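Getting Started with Your Praltico Folding Sheets
Part 2: Your first standing fold

Posted in January by Randi Solberg
Print this page | E-mail this page

I start everybody on pink. It's light enough that the creases show up as nice dark lines, and if you wreck a sheet (you will, I still do) there's always more pink in the pack than anything else. 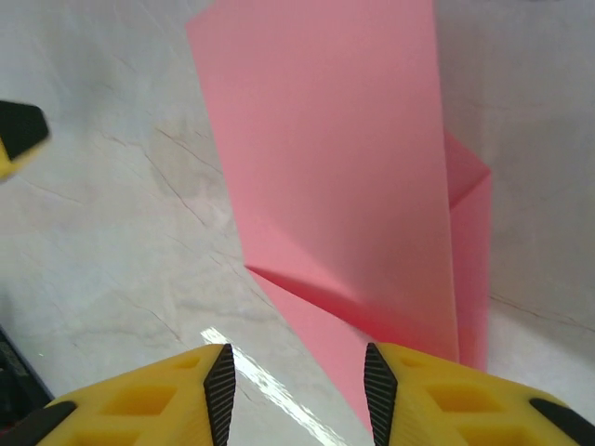 So, before you fold anything, clear yourself a smooth, hard surface. A countertop is great. A tablecloth is awful, the paper skids around and your creases come out mushy. Wipe the counter and let it dry all the way.

1. Lay the sheet flat with a short side facing you. Both sides are the same color, so don't fret over which one is up.

2. Bring the bottom left corner up and across until it meets the right edge. Line it up first, THEN press. I run the side of my thumb along the fold, from the middle out to each end.

3. Open it back up. You should have one clean diagonal. If it's fuzzy, go over the same line again and don't start a second one next to it!

4. Turn the sheet over and fold the right third behind the rest. Press this one lightly. It only needs to hold an angle, and a hard crease makes it want to lie down.

5. Stand the whole thing up and ease the back panel out until the sheet stays put by itself. Let go slowly.

Note: Big sheets lean. Mine sag at the diagonal all the time, and a bit of a slump is fine at this stage. If yours folds up completely, lay it flat, sharpen the diagonal from step 3 and open the back panel wider.

Note: Damp days are the worst for this. I leave my paper out of the wrapper for 30 minutes before I begin, and that seems to help (my friend Salamatu Frimpong says I'm imagining it).

CAUTION: Fresh edges can give you a mean paper cut. Slide your thumb along the fold, never along the edge.

CAUTION: Keep standing pieces away from the stove, candles and hot lamps.

Once it stands, leave it alone for 5 minutes before you move on. When you do pick it up, take it low down where the layers meet, with a loose grip, or you'll squash the narrow end and have to press it out flat again. Ask me how many times I've done that!

Need more sheets? The refill pack is item 584. Part 3 covers joining two standing folds with a paper tab.

Print this page | E-mail this page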